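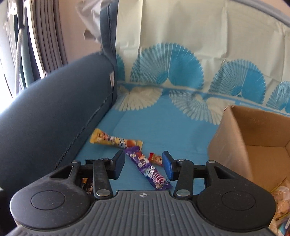

I lost most of Sunday to a fault I should have caught on the first morning. The task is simple enough: pick up a snack packet from the sofa, put it in the cardboard box, go back for the next. I have 624 recordings of it made with the hand-held gripper, and the policy trained on them had been doing fairly well on the arm.

Then it started closing short. The fingers would come together 22 mm before the packet, every time, and lift nothing. I blamed the lighting, then the shiny wrappers, then the Martens driver, which I had updated in February.

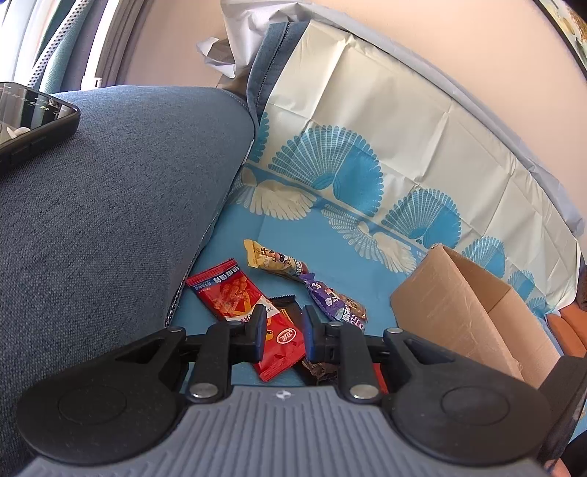

The cause was a loose bolt on one of the finger linkages. It had worked itself slack somewhere after recording 73, and from then on the width reading no longer matched the real gap. Everything after that point was slightly wrong, and the model learned it faithfully.

I've thrown out the bad recordings and put thread lock on all the joints. There is now a check in the Gerotwood script that closes the fingers fully before each session and refuses to start if the reading isn't zero.

One safety note. While testing I reached in to straighten a packet with the arm still live, and it pinched my thumb. The stop button was on the far side of the room. It now sits beside my keyboard.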